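**June, 14:10 – grasp width filter, clear containers**

Carrying on from Mio's branch. The width estimator still fails on transparent walls. On opaque tubs the fingertip gap from the tag tracker and the gap from the contour agree well enough to use either. On clear ones the contour snaps to whatever sits behind the plastic, and the planner then believes the fingers are open when they are shut on a wall.

Reran the Susach set with the contour term switched off. 270 episodes in, 17 rejected, all for lost tags and none for width disagreement. Previous run on the same set rejected 100. Diff of the two reject lists is in the shared folder, under `width_v3`.

Changes made today:

- `gap_source` is now set per episode, default `tags`
- contour term kept for opaque items only, behind a flag
- closed threshold no longer scaled by object class (Ljubica was right, it hid the fault)
- log line added when the two sources differ for more than five frames

Still open: coloured rims. The segmenter takes the rim as the whole object and puts the centroid on it, so the approach vector comes out tilted. Episode 1798 is the worst of these. Tried masking by saturation – it fixes the rim and loses the walls completely. Reverted.

So-yul suggests dropping the centroid and using the contact point at first closure as the grasp frame origin. That needs the closure event to be reliable, hence the filter first. She has a version of this in Vanedeck but it assumes a fixed camera, so the transform chain will need rewriting for the wrist view.

Slavica wants the thresholds in the config and not in the code. Agreed, not done yet.

Next: replay 1798 with the contact origin, compare tilt, then ask Gorazd for GPU time to retrain the segmenter.
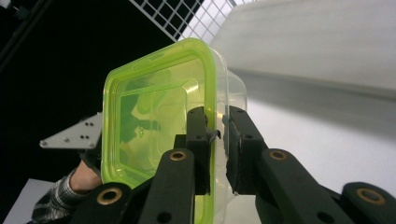 Clear container, green rim, fingers closed on the side wall.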